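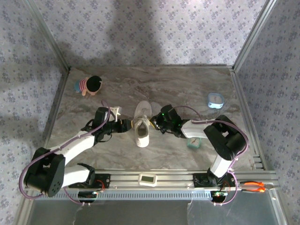

The party chapter is one of the most stable units in serialized teen romance, and its opening lines do most of the work of placing the heroine as an outsider. We coded the opening 100 words of each party chapter in the Tranance archive for two properties: what is named in the setting, and who is credited with noticing it. A setting noun was coded as surface when it belongs to the room itself and as object when a character could pick it up. Furniture was assigned to surface unless the text has someone move it.

The archive held 2,962 chapters at the time of collection, of which 619 met our definition of a party chapter (a social gathering in a private home, attended by the point-of-view character, with at least one named host). Chapters in which the party is only recalled or planned were left out. Two of us, Negi and Bajpai, coded all of the openings separately. Disagreements went to a third reader.

Most disagreements concerned rumor. In many openings the heroine knows something about the upstairs rooms without having seen them, and the narrator does not say how. We coded these as reported when the text carried a marker such as "apparently" or "everyone said," and as unattributed otherwise. The same rule was used for statements about the host's earlier parties. Surface nouns raised fewer problems, although pattern words did need a separate note. "Floral" was recorded as a modifier of the wall covering and was never entered as a plant.

Figure 2. Wallpaper with small blue-violet floral clusters.

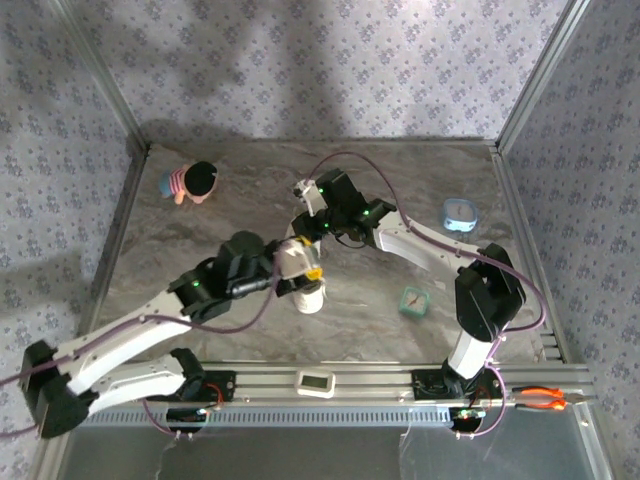 4.3 Position of the first spoken line

Dialogue was located by sentence number. We used 3 bands: the first sentence, the rest of the opening paragraph, and anything later. Song lyrics quoted from the music at the party were not treated as speech, following Mittal's coding notes for the Enriquez sample. A line shouted by an unnamed guest was treated as speech but tagged, so that it can be removed in later analysis.

By Harsh Yadav, Tarun Negi and Vandana Bajpai
5th July
Print this section | E-mail this section
Last updated: November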